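Ticket: Gripper width channel sticks at a constant value after replay export
Component: wrist pipeline / width estimation
Reported by: Wilmer Chambi
Assigned to: Anselmo Rivas
Priority: Medium (was High, then Low, then High for an afternoon)
Status: Resolved, see last entry

Initial report, Wilmer Chambi

Exported the October batch from Castaño for the Stirnau training run. Of 165 episodes, 27 come out with a gripper width that goes flat partway through and stays flat to the end. The video is fine. The jaws open and close on screen like they should, and the width channel has no opinion about it. The policy trained on this has learned that grasping is something that happens to other robots.

Steps to reproduce: run the exporter with default settings on any of the attached episodes, plot width against time, sigh.

Expected: a wiggly line.
Observed: a line.

Anselmo Rivas, 9:40 am

Is this before or after the smoothing step? The smoother fills gaps by holding the last good value. If the detector drops out, you'd get exactly this. Please turn the smoother off and rerun one.

Wilmer Chambi, 10:15 am

Smoother off. Now I get a wiggly line that turns into NaN at the same timestep. Progress, I guess. So the detector is giving up and the smoother has been covering for it since whenever we merged that.

Confidence before the dropout is healthy. Then the two-pad check rejects everything. The log line is "pad candidates: 4, expected 2, skipping", over and over, for pages. I had that log level muted. I'm told I'm the one who muted it.

Anselmo Rivas, 11:05 am

Four candidates makes no sense for one tool. Attach a still from inside the rejected stretch, raw, without the overlay. The overlay draws over the part I want to look at.

Wilmer Chambi, 11:20 am

Attached, from the phone case task.

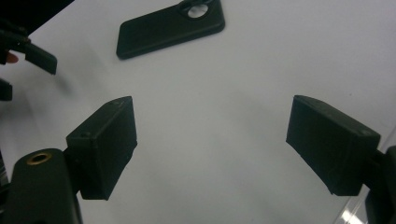
Raw still, overlay off. Large pads open, second gripper at the left edge.

Anselmo Rivas, 11:50 am

OK, so there are your four. The detector picks up the two big pads, then also the two fingers of the other gripper over on the left, and decides that four is not two. It's right about that. The lower finger over there is only partly visible and it still scored above threshold, so the model is doing better than the code around it.

The phone case is dark too, but it never shows up as a candidate. I checked because I was hoping to blame it.

The candidate check was written in the Dutville days, when every recording had one tool in it. There's a comment above it that says "always 2". My initials are on the comment.

Wilmer Chambi, 1:30 pm

Can't we just raise the threshold until the small ones go away?

Anselmo Rivas, 1:45 pm

We did that in the Zatport branch. It worked until a pad was half in shadow, and then we had one candidate. No.

Proposed change:
1. Keep only candidates that overlap the regions where our own pads can physically be. The camera is fixed to the tool, so those regions come straight out of calibration.
2. If more than two survive, choose the pair closest to the previous timestep's pair.
3. If fewer than two survive, write NaN and a validity flag. The smoother may fill up to 4 timesteps and then has to stop and admit it.
4. Exporter prints a summary of invalid stretches at the default log level, where Wilmer can't mute it by accident.

Wilmer Chambi, 2:10 pm

Item 4 feels personal.

Anselmo Rivas, 2:12 pm

It is.

Wilmer Chambi, 4:30 pm

Ran the patched branch on all the bad episodes. Every one of them has a width that moves now. One still has a short invalid stretch near the start and it's flagged properly. Reran the good ones as a regression check too, no differences outside rounding.

Unit test added with the attached still. It asserts two pads, both ours. It fails on the old code, which I found satisfying.

Anselmo Rivas, 5:05 pm

Merged. Calibration version is now required in the export config, so old configs will error out with a message. Please read the message before opening a ticket about it. Stirnau run needs to be restarted from the new export; the old checkpoint can be deleted.

Resolution: fixed. Follow-up opened for the "always 2" comment in the depth code, where there is another one.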